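Zakgate Garments on Hangers

README, version 5
Maintained by Till Lammers and Marisol Usuga
Last edited 06/11/2021

Summary

Zakgate is a collection of still pictures and short text records of everyday clothing on hangers. It covers button-up shirts, blouses, light jackets and cardigans. Each garment has one record. A record holds the garment type, color, closure state, hanger type and surface condition, plus one or more pictures.

The collection was put together for work on garment state: whether a shirt is buttoned, whether it sits straight on its hanger, and how far the sleeves hang. It does not cover folded garments, garments worn by a person, or garments lying flat. Those are in Apaza, which uses a different record layout.

Contents

records.csv: one row per garment
pictures/: still pictures, grouped by garment ID
terms.txt: the allowed values for each field
changes.txt: edit history since version 1
fixes/: correction files, applied in order of file name

Fields

garment_id: text, unique. IDs of removed garments are not reused.
type: one of the 13 values in terms.txt.
color_main: plain color name, lower case. Use the nearest named color. Shades such as "charcoal gray" go in color_note.
color_note: free text, may be empty.
sleeve: none, short, three-quarter, long.
collar: none, pointed, round, band, other.
closure: buttons, zipper, snaps, open front, pullover.
closure_state: closed, partly closed, open, not visible.
fasteners_visible: integer. Fasteners that can be seen in the picture. This is not the number of fasteners on the garment.
hanger_material: plastic, wire, wood, padded, unknown.
hanger_color: same rules as color_main.
surface: smooth, slightly wrinkled, wrinkled, creased from folding.
background: dark cloth, light wall, mixed.

Garment records

Shirts are hung by the shoulders with the collar up and the hanger inside the collar. Sleeves are left to fall on their own and are not pinned or tucked. Garments are not ironed or steamed before they are recorded, so most cotton shirts carry the value "slightly wrinkled" or higher.

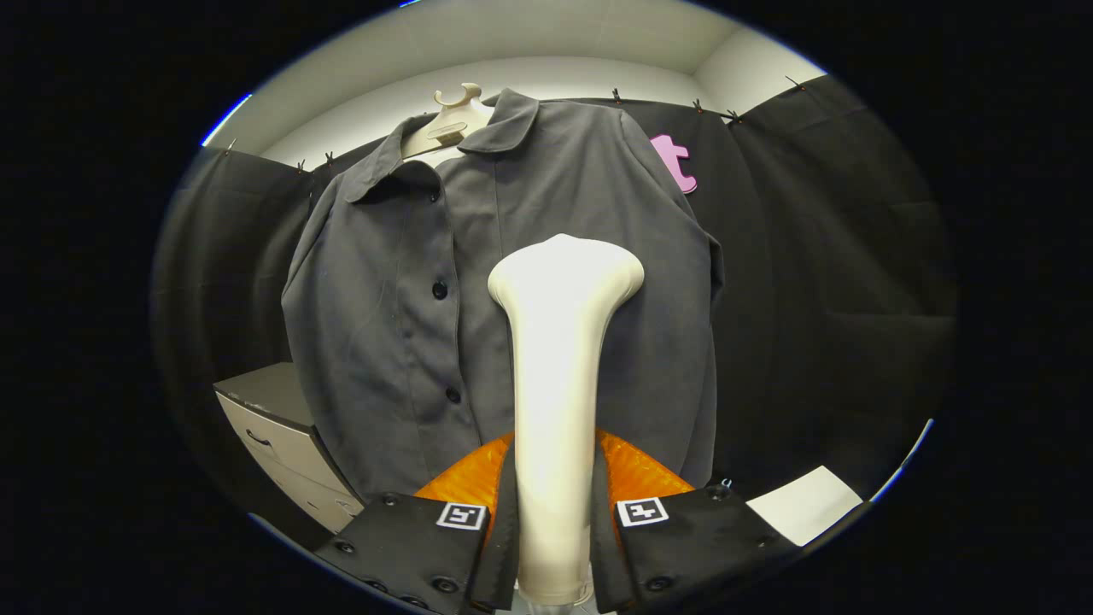 Figure 1. Long-sleeved button-up shirt, dark charcoal gray, on a beige plastic hanger. closure_state: closed; fasteners_visible: 3; surface: slightly wrinkled.

The record for the shirt in Figure 1 reads gray in color_main, with "dark charcoal" in color_note. The buttons are black and round. Black buttons on dark cloth are easy to miss at reduced size, and fasteners_visible should be filled in from the full-size picture. The collar value is pointed. The background value is mixed, as black curtain and white wall both show.

Labeling rules

1. Label what can be seen. If a cuff is turned away, leave cuff fields empty.
2. A shirt with only the collar button undone is "partly closed". If the collar button is hidden, use the state of the remaining buttons and add a line in the notes.
3. Left and right mean the viewer's left and right, for sleeves as well as for pockets.
4. A sleeve that crosses the front of the garment gets the flag sleeve_crossed. A sleeve that hangs straight down or curves outward does not.
5. Do not label furniture, paper, clips or other items near the garment. They have no field in this version.

Each record is labeled by one person and checked by a second. Disagreements on closure_state are settled by Marisol Usuga. All other fields go to Till Lammers.

Known problems

Dark garments in front of dark cloth have weak outlines, mostly along the sleeves. Automatic cropping with the Flarkine script cuts into the sleeve on 4 of these records. Use the hand-drawn crop boxes in fixes/ for them.

Wrinkle values from versions 1 and 2 used a numeric scale. They were converted by table and not looked at again. Treat "slightly wrinkled" and "wrinkled" as one class if you compare across versions.

The collection leans toward adult shirts in dark and neutral colors. Patterned cloth is underrepresented and there are no children's clothes.

Reading the files

records.csv is UTF-8 with a header row and comma separators. Free text is quoted. An empty cell means not labeled. The value "unknown" means that a labeler looked and could not tell. Please keep the two apart when loading the file.

The Zosivier loader reads version 5 directly. Older loader builds expect the column "hanger" in place of hanger_material and hanger_color and will stop with a missing column error.

Corrections

Send the garment_id, the field name, the present value and the proposed value. Corrections to several records can go in one CSV with those same columns. Accepted changes are added to fixes/ and merged into records.csv at the next version.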